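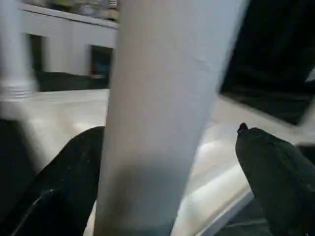 Can a sequential number be added to the edge of a commemorative coin after the coins have already been struck and plated?

Posted by Trardale Walking Association

Our association has taken delivery of 200 coins in antique silver finish, supplied to mark the reopening of the Trardale footpath. The design was approved in June without numbering. Members have now asked that each coin carry its own number, so that a register of holders may be kept. The coins are 5 mm thick with a plain edge. We should be grateful for advice on whether this can be done to finished stock, and whether the result would look the same as numbering carried out at the time of manufacture.

Sodolau Coin Desk

Numbering can be added to finished coins, provided that the edge is plain and the thickness is sufficient. Your coins meet both conditions. The usual method is laser engraving, in which the coin is held in a rotating clamp and the number is marked directly on the edge.

The appearance will differ from numbering applied before plating. Where the number is stamped or engraved first, the plating covers the bottom of each figure and the antique darkening settles into it. Where it is engraved afterwards, the laser passes through the plating and exposes the base metal. On a brass or zinc alloy coin the figures may therefore appear yellowish or dull grey against the silver. Some customers find this acceptable and others do not. We recommend that one coin be engraved as a trial before the remainder are released.

Please also take note of the following points before placing an order:

The starting position of the number should be agreed in writing. Most workshops will place it at the foot of the coin, directly below the centre of the obverse, unless instructed otherwise.

Leading zeros should be specified. A run marked 001 to 200 looks more even than a run marked 1 to 200, and each coin takes the same time in the clamp.

If the coins were lacquered, the supplier must be told. Lacquer can discolour beside the engraved figures, and an uncoated number is open to tarnish. A fresh coat may be applied to the edge on request.

Coins which have already been issued to members should be recalled before work begins. Numbering a partial batch and adding the rest later generally leads to duplicated or missing numbers.

Search the help pages Enter a keyword Search

Soler Medals and Badges

We would add that cost should be considered. Edge work on finished pieces is charged by the coin, with a setting-up fee, and for short runs the fee is often the larger part of the bill. A numbered card or certificate issued with each coin serves the purpose of a register and leaves the coin untouched. Our own office keeps a register of 3750 pieces in this manner. The disadvantage is that the card and the coin may become separated, particularly when coins are traded.

Should you proceed with engraving, allow 14 working days in addition to carriage in both directions. Coins should be sent in individual sleeves. Edges which have knocked together in transit will show the marks more plainly once a number is placed beside them.

dririco

we had ours done, the numbers came out a bit yellow but they are perfectly readable. ask for the trial coin first as stated above. do not try it at home with a hand engraver, it slips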